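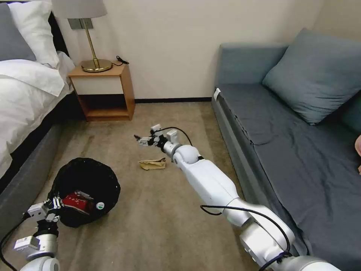 Photo: Joris Koster

jkoster
8 Apr 2021
Right gripper faults on the paper bag job. Bin side is fine. The right arm reaches down to the carpet, closes, then the wrist drops out with an overcurrent error and the arm sags. 12 faults in 35 runs.

gclegg
Cable. You've got one looping up over the wrist. Ours at Gruludham snagged the same way.

jkoster
Swapped it last week, no change.

ahrin_w
I don't think it's the cable. Fingers are sitting just above the carpet and the wrist is taking the load. Raise the grasp height a bit.

gclegg
Wouldn't explain the sag. Brakes should hold.

zodwa_h
Agree on the brakes. Keep hands off the sofa side till that's sorted, an arm dropping near fingers is the bigger problem.

jkoster
Fair. Will raise the grasp and test the brakes with power off.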